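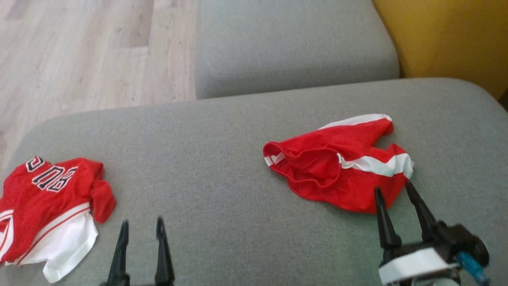 Red jersey and shorts crumpled on the gray sofa.

Forkden laundry set – readme

Clothes left on sofas and what folding them looks like. 676 clips, 45 garments, 2 rooms. Put together by Anca Zamfir and Snædís Eyvindsson, last touched in April.

What's in it
Mostly sportswear. Jerseys, shorts, a few hoodies, socks in the later clips. Shiny shorts are the hard ones, they slide and won't hold a crease. Mesh is easier. Numbers on jerseys are handy for telling front from back, so the label says which way up the number is.

Folders
tops, bottoms, pairs, misc. A top and bottom that belong together go in pairs, even if only one gets folded.

Labels
state: crumpled, flat, half, folded
surface: sofa, bed, floor
color: main color only, trim is ignored

Known problems
– clips in misc have no surface label yet
– 6 clips are labeled bed but are sofa, will fix
– "half" was used diferently by the two of us, Anca counts one sleeve in, Snædís wants both
– sock pairs not matched up

Wrong label? Send the clip number and what it should be to Anca. Bed clips next.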